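Give me two fingers and a soft lap to work on

I've changed my mind about grippers, and I'm happy about it! For most of last year I argued in favor of hands. Five fingers, four at a pinch, tendons, the whole beautiful mess. I had the budget line drafted. Then I spent a long stretch with plain parallel jaws, the kind you hold in your fist and work yourself, and I came away convinced that most of us are shopping at the wrong end of the catalog.

My colleague Theda Frerichs had been telling me this since September. Her argument was that you learn more about a gripper in an afternoon of carrying it around than in a month of reading its data sheet, and that the finger pad matters more than the number of joints behind it. I thought she was being stubborn. I had a Kurnby hand on my bench with a lovely controller (the software people at Egan really did a fine job on it) and I was getting it to close on a wooden block nearly every time. A wooden block, on a flat steel plate, under studio lights.

Try a small ball lying on a bedsheet. The cloth gives, the ball settles into a fold, and when you come in from the side you pick up fabric along with it. Try fruit. A kiwi has a little fuzz and a little squash to it, and it will roll out of a hard jaw the moment you pinch above its widest part. All of this you feel in your wrist when you're holding the tool, long before any number shows up on a screen. I found myself tipping the jaws, slowing down, coming in lower, and I couldn't have told you in advance that I would do any of that.
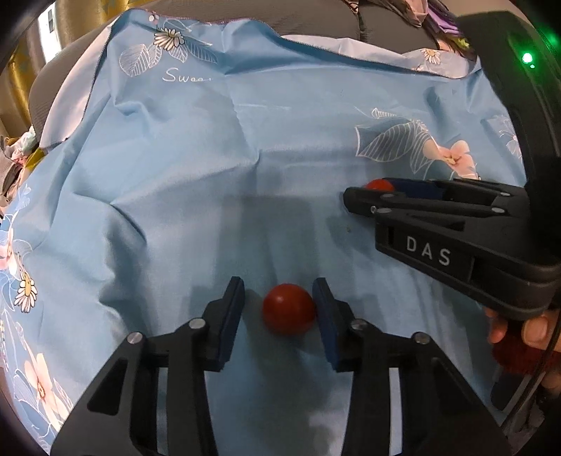
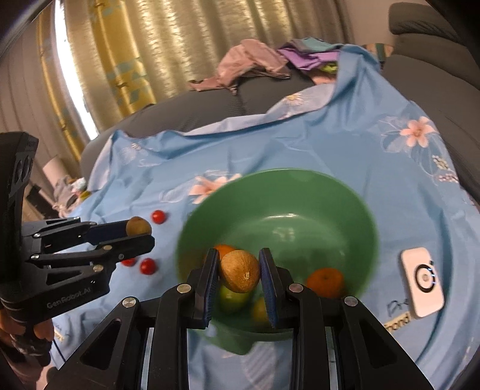 Two-finger grippers in use at home: red balls on a printed cloth, and round brown fruit held above and beside a green basin.

So here is my opinion, stated as plainly as I can. If you are comparing end effectors for household work, start with two hand-held jaws and go through a bowl of groceries before you buy anything with a motor in it. Use both hands. One gripper alone tempts you to set up tidy little problems, with the object square in front of you, and two of them get in each other's way almost immediately, which is wonderful, because that's what kitchens are like.

And look hard at the pads. We logged 3,000 grasps with our two sets of fingertips, a smooth pair from Uver and a ribbed pair that Theda cut herself, and 2,533 of them held through the lift. Of the ones that failed, I went back through the video and wrote down a cause for each. Very few had anything to do with how many fingers there were. They were slips at the edge of the pad, or a pinch of cloth, or me being in a hurry before lunch.

Bernadette Foley, who read a draft of this, thinks I'm being unfair to the five-fingered crowd. She points out that a parallel jaw will never turn a key neatly or work a pair of scissors, and that if we all collect our demonstrations with two fingers we'll end up with machines that only know two-finger jobs. She's right about the scissors! I have tried, and it was a sorry sight. But I keep thinking of how much of a day goes by without scissors: laundry into a drawer, tomatoes into a bowl, the remote out from under a blanket. I'd like to see that part done well first.

The camera question I'm less sure about. I like one riding on the gripper, looking down the jaws, for the simple pleasure of seeing the fingertips and the thing they're after together. You do lose sight of whatever the jaws cover up, and on small objects that can be the very part you wanted. Zallska sells a mount with a longer neck, and I have one on order. If it turns out to wobble I'll go back to the short one and live with it.

The Kurnby hand is still on my bench, by the way. I'm fond of it. Next week it gets its first kiwi.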